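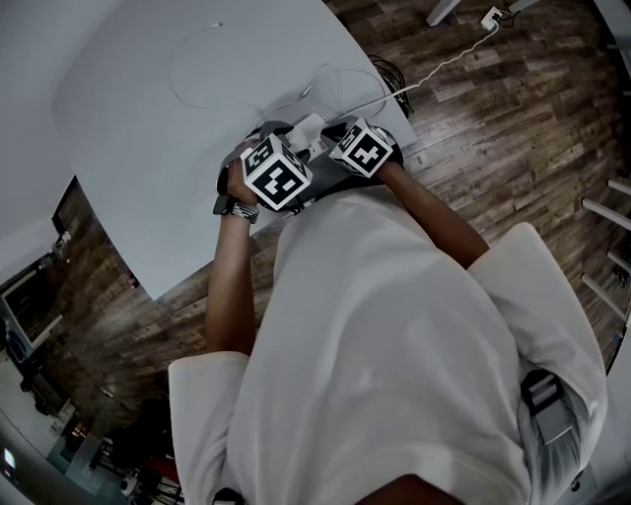
Search the help pages Go
Rendosby community help

White tabletop, curved edge — how do I get marks off?

Orkum

Have a plain white table, matte top, rounded edge. Got it secondhand in June. Gray smudges all along the edge where my arms and watch rest, plus one ring from a mug. Tried dish soap, tried a damp cloth. Soap did a little, ring is still there. Don't want to end up with a shiny patch in the middle. Anyone?

Utum

Baking soda and water, thick paste. Leave it 20 minutes, wipe with a soft cloth, rinse. Worked on mine, same kind of matte top. Do NOT scrub in circles, thats how you get the shiny spot. Straight strokes, light.
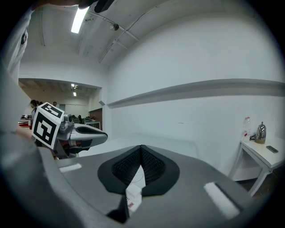

Also try it on the underside first, or near a back corner. And rinse 2 times — dried soda leaves a haze that looks worse than the stain. For the gray stuff a white eraser is fine, the school kind.

Pavliuk

just paint it

more than 700 posts on here about white tables lol, use the search

3 comments

Paste got the ring, thank you. Edge is better, not perfect. — Orkum

Does this work on a glossy top? Mine is glossy and I'm scared to touch it

Eraser tip is good but brush the crumbs off befor you wipe, they smear.

We use cookies to keep you signed in. Accept Manage settings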